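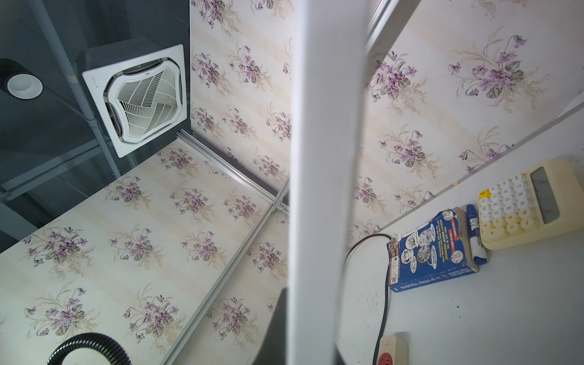
Violets as far up as the air conditioner. The ceiling has been left in charcoal.

Notes from the Second Floor: The Violets Stay

Readers who have visited lately will have noticed that the little cubicle on the second floor is papered in violets. Purple ones, in bunches, with green leaves, on a cream ground with a stripe so pale that Naveen Maurya maintained for a week it was a printing fault. It is a stripe. He has been shown the roll.

The paper was Shanti Nishad's choice. The other candidate was a gray called Canus, which looked on the sample card exactly like the wall it was meant to cover. We put the matter to a vote in April and 48 of you answered, most of you in favor of flowers, one of you in favor of "anything that gets this over with." Rostam Ranjbar hung the panels inside the aluminum rails and matched the bouquets at the corners as well as anyone could, short of asking the violets to cooperate.

The total came to about $190, paste included. We had set aside 200, and the difference went on sandwiches.

Less progress can be reported on the white tabletop, which still has its scuffs and a grayish smudge toward the back right. Aurelio Alvarado has taken two products to it and now refers to it as "the island."

Then there are the cables. A cream power strip with a round red switch lives on the table, and things gather near it: a long black cord, a mint-green charger plug, a teal cable in a tangle. If the teal one is yours, please come and claim it — bring patience.

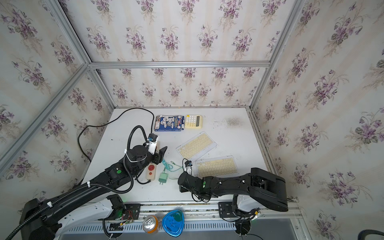

Also on the Second Floor

Leftover wallpaper is in the supply closet, free to anyone with a drawer to line. Ask Apolinar Sandoval for the key.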